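Gronska uses cookies to remember your settings. Accept | Manage

How to get the best picture and sound from a filmed ballet at home

A ballet on disc is harder on a television than most films are. The stage is dark, the dancers move quickly and the camera often stays wide. Ten minutes with the menus before the overture makes a clear difference.

Start with the picture mode. Choose Film or Cinema and leave Sport and Vivid alone. Next, find the motion smoothing setting, which every maker calls something different, and turn it off. With it on, a fast turn can smear at the hands and feet.

Check the picture shape. Older stage recordings were made for squarer screens and should have black bars at either side. If the corps looks short and wide, the set is stretching the picture. Change the aspect setting to Original or 4:3.
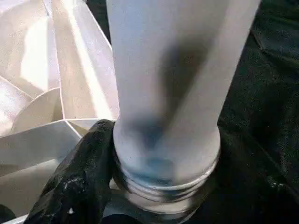
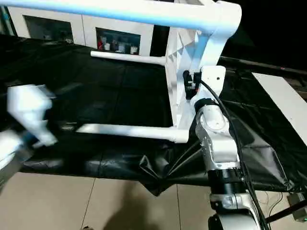
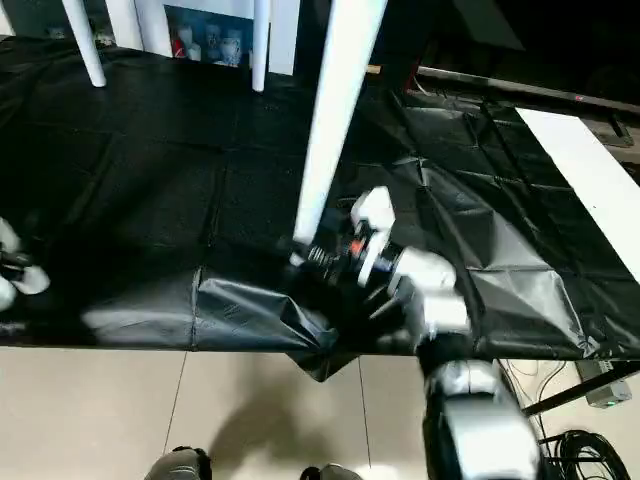

Now set the black level. Pause on a dim passage, such as the lakeside act of Swan Lake, and raise the brightness until you can just make out the folds in the backcloth. Stop there. If the whole stage turns grey, go back two steps.

For sound, pick the stereo track first. Many ballet discs have a surround track added later, and it can push the applause behind you and thin out the strings. Switch off any night mode or volume levelling, as both flatten the quiet passages. My copy of the Drostlow Giselle has both tracks, and I prefer the stereo.

Last, look at the disc menu. Some open with the interviews or play the acts without the interval music. Select Play All, then check that the running time matches the one on the case.

Write your settings on a slip of paper and keep it in the case. You will want to change them back on Wednesday for the football.

Dušan Grgić

Contact | © Gronska | Back to top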